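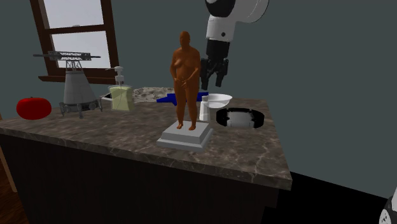 Kitchen counter in the simulator, statue and crane model in place, gripper open.

From: Colin Nuttall
To: Tovura users list
Date: Tuesday, October 31, 2023
Subject: Re: How many remote-control demos for the counter task?

Sandra Inskip wrote:
> We have 260 demos on the counter layout, all driven by
> remote control. Is it worth going on to 300, or should we
> change the layout first? Two of our drivers also find it
> hard to judge depth near the back of the counter.

Sandra,

I'd change the layout first. We went past 300 at Rillton on one arrangement and the last batch made no difference I could measure. Move the statue and the soap dispenser between runs and leave the crane until later - its jib is thin and people slow right down near it, then the arm learns to slow down too.

For depth, give your drivers a second view from the side. Ours needed about 6 practice runs each before we kept anything.

Also, please throw out runs where the driver stops to think with the fingers half closed. Yazdani's trimming script catches most of them but misses pauses at the very start.

I can send our settings file if it's any use.

Colin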